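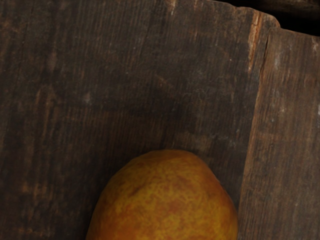
Speaker notes: Growing up with the Carkwood puppets
Dindo Cruzado, Hivard library, evening talk, 40 minutes with questions

Start slowly. Let people find their seats and get their coats off. Say good evening and thank the library for the tea.

Opening. Ask who remembers Carkwood Lane. Hands up, please, and don't be shy! Then ask who can still sing the first line. Wait for it, because somebody always starts and the rest of the room follows, and it's a lovely way to begin.

My own way in. I was five, on my gran's carpet in Dunanero, with toast. The programme came on at ten to four and lasted 17 minutes, and I don't think I blinked. Tell the story of writing to Mr Fajardo the postman puppet and getting a reply with a paw print on it (he was a badger, for anyone too young to know). Pass the letter round in its plastic sleeve. Remember to get it back this time.

The making of it. They made 122 episodes, all in one chilly studio behind a bus garage. If the sound clip works, play the bit where you can hear a bus reversing during the bedtime song. If it doesn't, do the noise myself.

Why it was so slow. This is the part I care about most, so don't rush. Fajardo would stop to tie a parcel and we watched him tie the whole parcel, knot and all. There was no music under it. My gran used to put her knitting down for that. I've shown it to my own two and they went quiet as well, though the younger one did ask if the telly was broken.

The episode about the empty house. Go gently, as some people find it upsetting. The programme had 3000 letters after it went out, mostly from parents. Read the short one from the father, then have a sip of water.

Lost episodes. Mention that 17 are still missing, and that one turned up last May in a loft, on a tape marked "wedding". Ask people to look in their lofts. I do mean it.

Questions. If it's quiet, ask who their favourite was. Mine's the goose.

Books are on the table by the door. Chairs need stacking by nine.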